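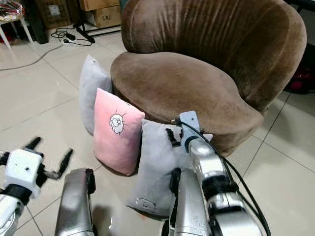
How often should a click-type torque wrench be checked when it is used every working day?

Every 300 clicks or so for the first months, and after that at whatever interval the wrench's own record supports.

Figure 2. Brown armchair with throw pillows.

4.2 Drift under daily use

The wrenches in this study were all of the adjustable click type with a coil spring and a pivoting block. They came from two suppliers, Bravano and Bruvik, and were bought new through normal trade channels. We did not ask for selected units. Each wrench was checked on the bench before it was handed out, and any wrench outside the tolerance printed on its certificate was sent back and replaced. The final set held 741 wrenches.

Users were pipefitters and maintenance mechanics working for the Hrynyshyn service group. They were told to treat the wrenches as they would treat any other hand tool. The only added duty was to write down the number of clicks at the end of a shift on a card kept in the case. Cards with gaps of more than a week were left out of the click-based results but kept in the time-based ones.

Bench checks followed the same steps each time. The wrench was set to the top of its scale and clicked five times without recording. It was then set to the lowest mark, the middle mark and the top mark, always moving upward, and five readings were taken at each. The mean of the five was stored as a single reading for that mark. After removal of checks that had been stopped early or entered twice, 3703 complete checks were left for analysis. Most were done by the second author. A smaller share was done by Nabila Oei on the same bench with the same transducer.

Drift was almost always downward, meaning that the wrench clicked before the set torque was reached. The loss was largest at the top mark and smallest in the middle. It was also uneven over time. Most wrenches lost more in their first 300 clicks than in any later stretch of the same length, and many then stayed flat for the rest of the study. We take this to be the spring and the pivot faces settling in, as Tejada and Ortuño suggested for an older design, although we did not open enough wrenches to confirm it.

The two makes behaved alike at the low and middle marks. At the top mark the Bruvik wrenches lost slightly more, but the spread within each make was wider than the gap between them. We do not think the data support a choice of one over the other.

Storage mattered more than make. Wrenches put away at a high setting drifted more than those wound back to the lowest mark. Users reported their habit once, on a short form filled in when the wrench was issued, and Munteanu later checked a sample of cases during site visits. In that sample a fair number of wrenches had been left at the last setting used, including some whose users had said they always wound them back. The effect of storage is therefore likely to be larger than our figures show.

Drops could not be studied well. Users were asked to report them and very few did. Among the wrenches with a reported drop, a handful showed a sudden shift at the next check and the others did not. We kept all of them in the main set.

Temperature on the bench was held steady, but the wrenches were used in plant rooms, in trenches and on roofs, and no record was kept of conditions there. Checks made in March gave slightly lower values than those on either side of them. We traced this to a worn square drive on the transducer. The part was replaced, the affected wrenches were checked again, and the second set of values was used.

The click counts come from the users' own cards and carry the errors one would expect. For the wrenches fitted with a Purnora counter sleeve, the cards ran a little below the sleeve, mostly on busy days. Section 4.3 repeats the main fit using the sleeve counts alone.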